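Jelent pauses bed-making work after gripper fails to release

Company tells operators to install a software update and replace one part before resuming linen tasks

Skatuvia, 2018-05-07

Jelent has paused all bed-making and linen-handling work by its Brarura service after a fault in which the gripper stayed closed on a sheet when it had been told to let go. The pause covers every site where the service is in use. Other tasks, including carrying trays and opening cabinets, are not affected.

The fault was reported by a guesthouse operator in Skatuvia. During a routine sheet change, the fingers closed on a fold of cotton and the arm began its pull toward the head of the bed. The release command was sent at the end of the pull and was logged as complete, but the fingers did not open. The arm then moved to its next position with the sheet still held, and a bedside lamp was pulled to the floor. A housekeeper in the room pressed the stop button. The housekeeper was not hurt.
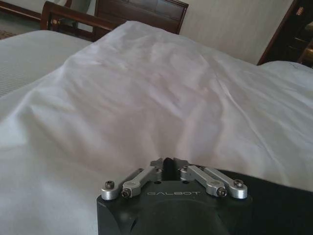 Is it safe to be in the room while the machine is working?
Stay at least 2 meters from the arm whenever it is powered, and keep the stop button within reach. That rule was in place before the fault and has not changed.

What we found

Jelent reviewed 2344 grip-and-release cycles recorded on bed linen. In 28 of them, the fingers opened later than they should have. In most of those cases the delay was too short for an operator to notice. The Skatuvia case was the only one in which the arm moved on while still holding cloth.

The cause has two parts. The first is a return spring supplied for the service by Šindelář, a machine shop that has made parts for Jelent before. Springs from one batch were weaker than the drawing called for. On a rigid object such as a cup, a weak spring makes little difference. On cloth, which can bunch up between the fingertips, it can leave the fingers closed.

The second part is in our own software. The control program treated a release as finished once the motor had turned the required distance. It did not check that the fingers had opened. That check should have been there from the start, and its absence is Jelent's responsibility. 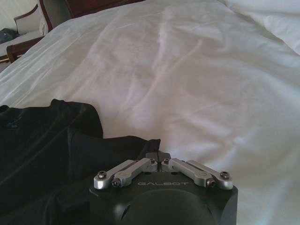
By the Jelent Service Safety Desk
Skatuvia office

What is being changed

A software update is available to all operators today. After each release command, the program now reads the finger position before the arm is allowed to move. If the fingers are still closed, the arm holds where it is, the motor tries once more, and if that fails the machine stops and sounds a tone. The update also lowers the pulling force used on sheets, duvet covers and clothing.

Replacement springs will ship to operators at no charge. Šindelář has scrapped the remaining stock from the batch and now tests every spring before it leaves the shop. Each new spring is run through 1000 cycles on a test stand, and the results are sent to Jelent with the parts.

Linen work may resume at a site only when both steps are done and a Jelent technician has signed the service sheet. We expect to finish all visits in July. Operators should not try to change the spring themselves, as the linkage has to be realigned afterward.

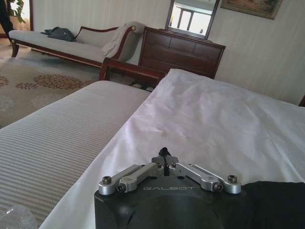 The gripper over a white sheet during bed work.

If the gripper will not let go

Operators who see the fingers stay closed on fabric, during any task, should do the following:

Press the stop button. Do not use the pause command on the tablet.
Wait for the status light to turn steady amber.
Do not pull on the cloth or reach between the fingers.
Turn the manual release at the wrist counterclockwise until the cloth comes free.
Leave the machine off and call the service line.

Please keep the item that was being handled, even if it is torn. Fabric weight and weave help us understand the fault, and we will pay to replace anything sent in.

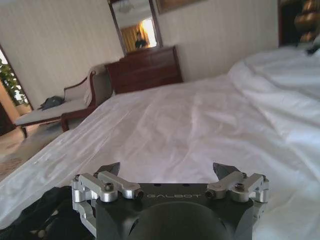

Room checks are also being tightened. The Skatuvia fault began with a spring, but the damage came from a lamp standing inside the arm's path. Our site guide covered the bed and the floor next to it and said very little about what is left lying on top of the bedding. The new guide asks staff to look over the whole bed before starting. A crumpled piece of black fabric on a white sheet, like the one at the lower left here, has to be picked up first so that it cannot be gripped together with the linen. The same goes for bags, chargers and anything with a strap. A printed copy of the guide will come with the replacement springs.

Operators who rent the service by the month will not be billed for linen work during the pause. Credits will appear on the next statement and do not need to be requested.

Jelent will publish a further notice when the last site has been cleared.

About Jelent

Jelent runs the Brarura room service program for guesthouses and small hotels. Its main office and repair shop are in Skatuvia.

Press and operator inquiries: Jelent Service Safety Desk, Skatuvia office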